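Section 4. Setting up the arrivals pen (waterfowl and other birds)

Norkulville Bird Park keepers' guide. Updated March. Replaces the old sheet by the feed store door, please bin that one.

Use this section when a bird is coming in as a gift, loan or swap from another collection. Swans, geese, cranes, the lot. Parrots are in Section 6. Anything with teeth, ring Hefin Gronow first.

Before you start
You will need:
Pen keys (hook 3, green tag)
Tridier pump and both hoses
Livance footbath powder, one tub
Rubber matting, the long roll
Scales, crate type
Arrival form, blank, two copies

4.1 The pen

1. Walk the fence. All of it, inside and out. Push at the bottom edge with your boot. Anything that lifts gets pegged.
2. Check the overhead net for holes and sagging. Cranes will find a hole.
3. Lay matting from the gate to the water. Ribbed side up.
4. Shut the side gate and clip it. The latch on its own is no good.
5. Straw in the shelter, deep at the back, thin at the door.
6. Take out last time's dishes. Scrub, don't just rinse.

CAUTION: No string, baler twine or cable ties left on the ground. Swans swallow the stuff. Check your own pockets aswell.

4.2 The pool

1. Close the drain. Quarter turn to the right, stop when it's stiff.
2. Fill to the painted line. Full pool is 3000 litres, so start it early, before feeds.
3. Connect the Tridier pump. Grey hose to the pool, black hose to the filter box. Wrong way round and it will hum and do nothing.
4. Switch on at the wall. Run for 60 minutes before any bird goes in.
5. Look at the filter. Green bits are fine. Oil film is not, drain and start again.
6. Put the ramp in. Bottom of the ramp must touch the pool floor.

Note: depth at the painted line is 60 cm. Fine for swans and geese. For small ducks or anything young, fill to the lower mark, the scratched one.

CAUTION: Pump off at the wall before you put your hands in. Every time.

4.3 Footbath

One scoop Livance powder to one bucket of cold water. Stir with the stick, not the net handle. Change it daily and whenever it goes brown. Boots in, count of ten, boots out. Vets, visitors and people from the embassy too. Dwynwen Lewis has spare wellies in most sizes.

4.4 Night room

First night, one keeper sleeps in. Put your name on the rota by Friday or Meirion Kneath will pick.

1. Collect bedding from the laundry shelf. Pillowcase included.
2. Phone on, volume up. Pen alarm rings through from extension 545.
3. Window open a crack so you can hear the pen.
4. Torch, coat and boots by the door.
5. Strip the bed in the morning and leave the sheet in the blue bag. 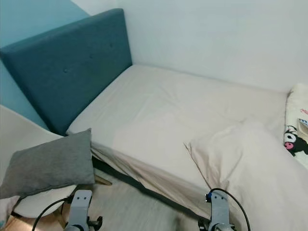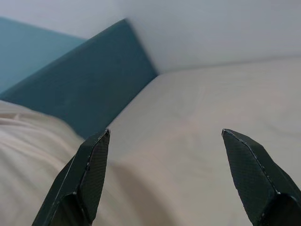 Bed with cream sheet and teal headboard, two views.

Note: no feed, no crates and no eggs kept in the night room. Yes, eggs.

4.5 Unloading

1. Van backs up to the outer gate. Engine off.
2. Outer gate open, van in, outer gate shut. Then the inner gate. Never both.
3. Read the ring number through the crate slats. Write it on both forms.
4. Weigh the crate with the bird in. Weigh it again empty afterwards. Take one from the other.
5. Set the crate down on the matting, door facing the water.
6. Open the door and walk away. Don't tip it or rattle it. Some come straight out and some sit there all afternoon.
7. Pairs travelling in two crates: open both doors together, one keeper on each.

CAUTION: A swan that has been in a crate all day is not in a good mood. Long sleeves. Keep your face back.

If it's an official gift there may be speeches and somebody will want a photo. Do that at the outer gate with the crate still shut. Lleucu Lloyd deals with the guests, you deal with the bird. No ribbons on the crate. If one turns up with a ribbon on, cut it off and put it in your pocket.

4.6 First feed

Lettuce and grain, floated on the water. Nothing new for the first week, keep to what the sending collection wrote on the sheet. If the sheet is in a language you can't read, give it to Cadi Meredith. The cranes from Hứa came with three pages and she had it done by lunch.

Not eaten by dark: write it down, leave the food in. Not eaten by next morning: ring the vet.

4.7 Quick faults

Pump hums, no flow: hoses swapped, see 4.2 step 3.
Pump silent: try the trip switch in the feed store.
Pool dropping: drain not fully closed. Or a split in the liner, check by the ramp.
Alarm keeps going off: straw in front of the sensor, usualy.
Bird on the shelter roof: leave it. Check the net, then leave it.

Forms go in the red tray, top copy. Bottom copy stays with the pen. Go on to Section 5 for health checks.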